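Murnlow toy library to move into former bank in June

2025-11-29

The toy library in Murnlow is to leave the church hall it has used for nine years and move into the old bank on Noonan Street, after the town council agreed a lease on the ground floor.

Members were told of the decision by letter this week. The library will stay open two mornings a week at the hall until the end of May, close for a fortnight, and reopen at the new address in June.

It lends toys, games, puzzles and soft toys to families in Murnlow, Inddale and the villages between them. There are 436 households on its books, and the catalogue stands at 2,510 items. Most of these have been given by local people, with the rest bought out of membership fees, which will stay at £40 a year.

Ita Heffernan, who runs the library, said storage had been the main difficulty for a long time. Only part of the stock can be kept at the hall. The larger items, including ride-on toys and play kitchens, are in a rented garage in Inddale, and parents who want one have to ask a week ahead.

"People want to see a thing before they borrow it," she said. "At the moment they get a line in a list and have to trust us. In the bank we can put nearly all of it on shelves."

The building has stood unused since the branch shut. The council bought it last year and has already repaired the roof and replaced the back windows. The counter will be kept as an issue desk. The strongroom door is to be fixed open and the space behind it used for jigsaws and board games.

Work still to be done includes a ramp at the front entrance, a toilet with baby-changing space and new lighting. The contract has gone to Givalum, a building firm from Inddale, which is due to start in the new year. The council is paying for the ramp and the toilet. The library is meeting the cost of shelving from a fund that has reached £1,236, mostly from cake sales and a sponsored walk.

Councillor Conall Fahy, who put forward the lease, said two other groups had asked about the ground floor. The toy library was chosen on the grounds that it would be open in the daytime and bring people into that end of the street. The upper floor has not been let, and he said the council would look at offers for it in the spring.

Some residents of Noonan Street have raised the question of parking. There are six bays outside the bank, all limited to half an hour. Mr Fahy said the limit would be looked at but that no change had been agreed, and that the car park behind the market was a four-minute walk away.

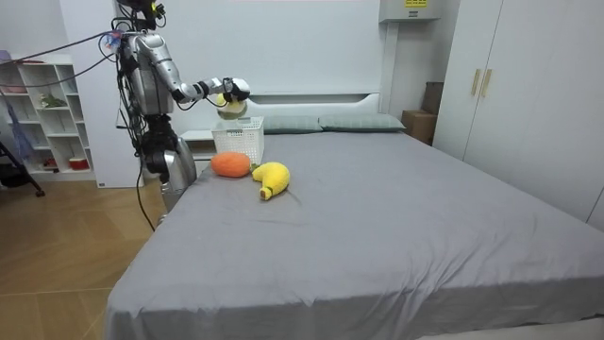 Before the move every item will be checked against the catalogue, and members are asked to bring back anything overdue. No fines will be charged on returns made before the hall closes. Loans taken out in the last week of May can be kept until the library reopens.

Soft toys should be machine washed before they are returned and brought in a clean bag, with a note of the catalogue number if the label has come off. Puzzles with missing pieces will still be accepted, but the number missing should be written on the lid.

Donations of toys are paused from the start of April until the new premises are open. The library says it is well off for baby toys and would be glad of games for children over eight, along with wooden train track of any make.

Opening hours at the bank have not been settled. A form asking members which times would suit them is available at the hall desk and at Murnlow post office, and should be handed in by the end of January.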